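About Us

Skenau Demonstration Center
Home | About Us | Programs | Facilities | Partner With Us | Contact

Our Purpose

The Skenau Demonstration Center records examples of manual work for use in training learning systems. Research groups and manufacturers come to us when they need a robot to learn a task from being shown it, and when they need those showings to be consistent, well labeled and open to inspection. We do not build robots and we do not sell software. Our product is the recorded example and the written record that goes with it.

The Center was founded in Banbridge by Josée Boychuk and Geert Van Damme, who had worked together on assembly fixtures and had grown dissatisfied with the quality of the training material available for hand skills. The first recordings were made in a single rented workshop. The Center now operates from 2 sites, one in Banbridge and one in Hemmin, under a common set of procedures.

What We Collect

Most of our work concerns tasks done at a table with one or two hands: picking up small parts, aligning them, pressing them together, taking them apart, and putting them where they belong. A single showing of such a task is called an episode. An episode begins when the operator signals readiness and ends when the goal written on the task sheet has been met or the operator declares the attempt closed.

Every episode is stored with the following:

The task sheet in force at the time
The operator's code and level of training
Camera views and joint readings, aligned to a shared clock
The outcome, as entered by the operator
The outcome, as entered by a second reader who was not present

Where the two outcomes differ, the episode is held back until a senior reader has looked at it. Attempts that do not reach the goal are kept and marked accordingly. Many of our partners ask for them specifically, as they show a system what a poor grasp or a missed alignment looks like and how an operator recovers from it.

Our Building Block Program

The Center's longest-running program uses ordinary studded building bricks. Bricks are inexpensive, they come in many colors and sizes, and they require a degree of accuracy that is close to that of light assembly. A brick that is turned a few degrees or set half a stud too far over will not seat. The same parts can be arranged in a very large number of ways, which allows the task sheets to be changed often without changing the equipment.

The program is carried out under the project name Zumo and is directed by Mayuree Nilsuwan. It is divided into 6 task families, beginning with the placing of one brick on a baseplate and ending with the copying of a small structure from a reference. Operators qualify for each family in turn. An operator who has been away from the program for an extended period repeats the qualification before recording again.

Tasks are performed with jointed, human-style robot hands as well as simpler tools, according to the needs of the partner. On the bench, a green baseplate serves as the working area, with stacks of bricks set in a row on it and a supply of mixed bricks kept behind.

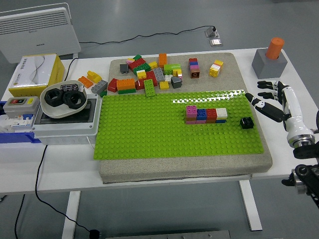 Why are the bricks not sorted before an episode?
Learning systems trained only on tidy supplies tend to do badly when parts overlap or lie at odd angles. Our task sheets for these families therefore call for a mixed supply, and the arrangement is changed between episodes. Sorted supplies are used in the first task family only, where the aim is to teach placement by itself.

How Our Sites Work Together

Banbridge carries out most of the recording. Hemmin houses the reading room, where episodes are reviewed and labeled, along with a smaller recording area used for repeat studies. When a task sheet is revised, the same set of 50 episodes is recorded at each site and compared before the revision is approved. Differences between sites most often come from lighting or from table height, and both are now measured at the start of each session.

The reading room is led by Kanokwan Paisan. Readers work from a shared handbook that defines each label in plain terms and gives borderline cases with the decision that was reached. The handbook is revised every February, and partners receive the new edition together with a list of changes. Labels already delivered are not altered without written notice.

Operator Training

Operators come to the Center from varied backgrounds, including watch repair, dental laboratories, sewing and warehouse work. No prior experience with robots is required. New operators spend their first 2 weeks with a trainer and do not contribute to any delivered collection in that time. They learn to move at an even pace, to pause before contact, and to finish an attempt without reaching in by hand to correct it. They also spend time in the reading room, so that they understand how their recordings will be judged.

Session length is limited, and breaks are scheduled. Tired operators make hurried movements, and hurried movements are difficult to remove from a collection afterward. Operators may stop a session at any point without giving a reason.

Privacy and Care of Records

Operators give written consent before recording and may review any episode in which they took part. Names are not stored with recordings. Speech is removed before delivery unless the task sheet calls for spoken instructions. Collections prepared for a partner are kept apart from the Center's own collections and are not reused without that partner's agreement.

Leadership

Josée Boychuk, Director
Geert Van Damme, Head of Equipment and Facilities
Mayuree Nilsuwan, Program Director, Zumo
Kanokwan Paisan, Head of Reading and Labeling
Colette Leclerc, Partner Relations and Training

Working With the Center

New partnerships begin with a short written description of the task to be taught, the hand or tool to be used, and the conditions under which the finished system is expected to work. Colette Leclerc's office reviews each request and arranges a trial collection. The trial is read and labeled in full, and the partner receives it with our comments before any larger agreement is signed. Requests involving sharp tools, heated surfaces or live animals are not accepted at either site.

Visits to Banbridge can be arranged by appointment. Visitors are asked to remain behind the marked line during recording and to switch off camera flashes. The reading room at Hemmin is closed to visitors.

Page last reviewed November 2023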